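Bin picking from clutter: grasp ranking and motion checks
Student project report, Monduvholm
Levente Pap, Zamfira Tănase, Cauã Brandão
Supervisor: Etelka Pálfi
Oct 11, 2025

1. Scope

The project covers the software between the depth image and the motion command. Segmentation was taken over from last year's group (Jenő Bodnár's branch) and was left alone apart from a fix to the image cropping. Our work is the grasp ranking, the collision check and the retry logic. The code is in the Noment repository under picking/.

2. Starting point

The inherited planner took the grasp with the highest score and passed it directly to the path planner. If no path was found, the cycle ended with an error and an operator had to restart it. Most of these errors came from objects close to a bin wall, where the best grasp by score often needs a wrist angle that the wall does not allow. The score itself was computed from the point cloud only and had no knowledge of the arm.

3. Grasp ranking

Candidates are now filtered before they are scored. For each candidate the inverse kinematics is solved with the wrist in both configurations, and the candidate is dropped if neither gives a solution inside the joint limits. What remains is scored on surface fit, height above the bin floor and distance to the nearest wall. The best 10 are kept and sent to the collision check in order.

The wall distance term needed the most tuning. With a high weight the planner cleared the middle of the bin first and left a row of objects along the near wall, each blocking the approach to the next. With the weight at zero we were back to the old behaviour. The value in the config file is a compromise and was found by hand.
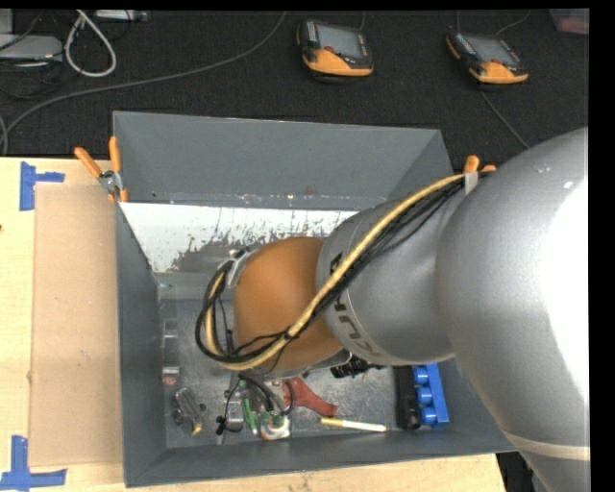
4. Collision check

The bin is modelled as five flat plates, with the side plates sloped to match the real walls. Anything fixed to the rim is added as a box with a margin. The cables on the arm were harder. They move with the wrist and have no fixed shape, so we put a capsule around the last two links, wide enough to contain the loops in the postures we tried. This is conservative - it rejects some grasps that would be safe - but it runs fast enough to be done for every waypoint.

Bíró, the logging tool used in the lab, stores each rejected candidate together with the pair of bodies that caused the rejection. Without this we would not have noticed that one side plate had its normal pointing the wrong way.

5. Retry logic

If all candidates fail, the arm returns to the view pose, takes a new image and repeats. After nine empty attempts the cycle stops and writes a report. A new image helps more often than expected, as noise in the depth data on shiny surfaces changes from one capture to the next.

6. Timing

Ranking and collision checking together take 780 ms per cycle on the lab computer, with more than half of that spent on inverse kinematics. Caching solutions between cycles was tried by Cauã and dropped, as the bookkeeping cost as much as it saved.

7. Open points

Thin objects lying flat are still segmented badly, and the ranking cannot correct for this. The capsule model should be replaced by one that depends on the wrist angle. The config format is not yet compatible with Grosunard, and the conversion script handles only the bin geometry. Zamfira will continue with the cable model in January.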